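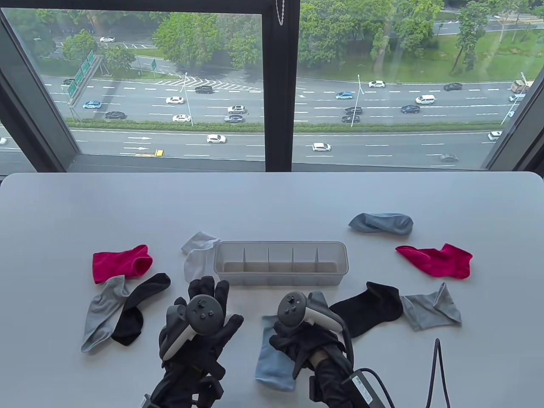 Socks: pairing, sorting, or just giving up?

Board: Household / Laundry and Clothes
22 replies, showing first page

tamara_m
I do the washing for five people and the odd sock pile has got out of hand. At the moment everything comes off the airer and goes into one bag, and whoever needs socks digs through it. The bag lives on top of the tumble dryer and falls down the back twice a week. I have thought about a drawer tray with compartments, one section per person, but I don't know whether people keep it up after the first fortnight. What do you all do? I am not interested in folding them into little upright parcels. I have tried that and I haven't got the patience.

corkeck
We have had trays in the drawers for years. Mine has long sections and I lay the socks in flat, one pair on top of the other. Measure the inside of the drawer first, including the height. I bought one that was 3 mm too tall and had to take it back.

Yurii Harasym
Trays are a waste of money. Buy one kind of sock. I threw out every sock I owned in January and bought 17 pairs of the same plain black ones. No pairing needed. They go from the machine to the airer to the drawer and I take any two.

tamara_m
That works for one man living by himself, Yurii. My youngest will only wear bright ones and my husband needs thick ones for work.

Yurii Harasym
Then one kind per person. Same idea.

Larysa K
I tried one kind per person and it fell apart when the shop stopped making them. The replacements were a slightly different length and the ribbing was different, so I was back to pairing, only now they were all nearly the same and it took longer. At least with coloured socks you can see across the room which two go together.

Yurii Harasym
Buy enough at the start and that doesn't happen for years.

Larysa K
They don't all wear out at the same time though. You end up with a newish one on one foot and a thin one on the other. I can feel that all day.

Atieno_Mrema
Two things helped here.

First, everybody has a mesh bag hung on the end of the bed. Dirty socks go in the bag, the bag gets zipped and goes in the wash, and it all comes out together. Don't overfill it or the socks in the middle don't get clean. Half full is plenty. Turn them the right way out before they go in, unless they're muddy, in which case leave them inside out for the first wash and do them again.

Second, I pair them as I hang them up, not when they're dry. One peg for two socks, held at the toes so the cuffs don't stretch. It takes a bit longer at the airer but there's nothing left to do afterwards.

corkeck
I was always told to peg them by the cuff.

Atieno_Mrema
You can, but the peg leaves a dent in the elastic. Mine last longer hung from the toe.

tallaleo
Cuff for me as well. Pegged by the toe they dry slower because the thick part is all bunched up in the peg. Never had a problem with elastic. What kills elastic is the tumble dryer.

Atieno_Mrema
We will have to disagree. I agree about the dryer.

Dmytriv_T
On the original question, I have a tray and I do keep it up, but I only use it for the socks I wear all the time. Walking socks and thick winter ones go in a shoebox on the wardrobe floor. When I tried to fit everything in the tray it was jammed solid and I stopped bothering. Go for clear or pale plastic if you can -- the fabric ones go fluffy inside and sag in the middle once the cardboard gets damp.

The other thing is the odd ones. I keep a small tin for singles. If the other half hasn't turned up after two months the single becomes a duster.

Larysa K
Two months is harsh. I found one behind the radiator after a year.

Dmytriv_T
And had you kept the other one?

Larysa K
Yes. I wore them that day.

tallaleo
Check the rubber seal on the washing machine door too. Pull the fold back with your fingers and feel right round. I got three baby socks and a hair grip out of ours last week. If the machine is slow to drain, look in the filter as well, and put a towel down before you open it.

tamara_m
Thank you all. I have been round the seal and found two, one of them my own. I am going to try a tray for the two younger ones and mesh bags for everyone. Atieno, do the zips hold up? I had a cheap bag once and it came open in the first wash.

Atieno_Mrema
Look for the sort with a bit of elastic that the zip pull tucks under. The ones without always work themselves open. I wash mine at 40 and they've been fine.

Yurii Harasym
Still think you should buy one kind.

tamara_m
Noted, Yurii. I'll put it to my youngest and report back.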